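Flaltino (data collection method)

Flaltino is a method for recording two-handed manipulation demonstrations with hand-held grippers, for use in training robot policies by imitation. It was developed by Siu-ming Cheung and Hok-lam Huang at the Jirnitier laboratory and first described in an internal report circulated in February. The name also refers to the set of recordings made with the method.

Background

Demonstrations for imitation learning have commonly been gathered by teleoperation, in which an operator drives a robot arm remotely. This ties each recording to one robot. Hand-held grippers remove the arm from the process: the operator moves the tool directly, and its path is later converted into commands for whichever arm is to be used. Flaltino extends the approach to tasks in which both hands work in the same small area.

Method

The operator holds one gripper in each hand. A camera fixed to each tool records the fingers and the space ahead of them. The two recordings are aligned in time, after which the position of each gripper is estimated relative to the other as well as to the desk. Cheung and Huang reported that the relative estimate mattered more in tasks where one tool steadies an object while the other moves it.

Recordings are made on ordinary furniture, and unrelated items are left in place. Typical tasks involve packing, sorting and unpacking small household goods in shallow boxes. 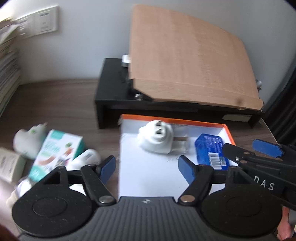
Episodes in which either gripper is lost from tracking for more than 200 milliseconds are discarded. The remainder are cut to begin at the first movement of either tool.

Results

The first release contained 3,260 episodes. A policy trained on the full set completed 71 per cent of box-packing trials on a two-armed test rig. Training on a subset of 1,000 episodes gave a lower rate, with most failures occurring when both grippers approached the same object. Transparent packaging was a further source of error.

Related work

Induter uses similar tools but records one hand only. Muriithi adds force sensing at the fingers and has been combined with Flaltino recordings in later experiments by Huang.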